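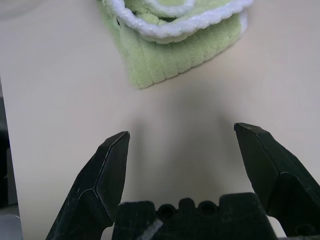
How to get softness back in old towels?
Posted by Nithin Poojary in Laundry and Cleaning

Hello all. We moved to Flimbridge in March and the water here is very hard. My towels, bought in 2019, have become stiff and they do not dry the skin well. I wash at 60 degrees with normal powder and I always put softener. Should I buy new ones?

Mohandas Kulkarni
Please stop the softener first. It leaves a coating on the fibres and then the towel cannot take water. Wash them 2 times with no softener and only half the powder, with a cup of white vinegar in the rinse. Do not mix vinegar with bleach. Shake each towel well before you hang it. My own were grey in colour and stiff like cardboard, and after 3 weeks they were good again.

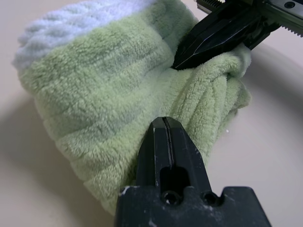 Pale green towel with a lighter band along one edge.

Gounder264
just use the dryer mate

Sola
I agree about the softener. For microfibre also keep the heat low, 60 is too much in my opinion.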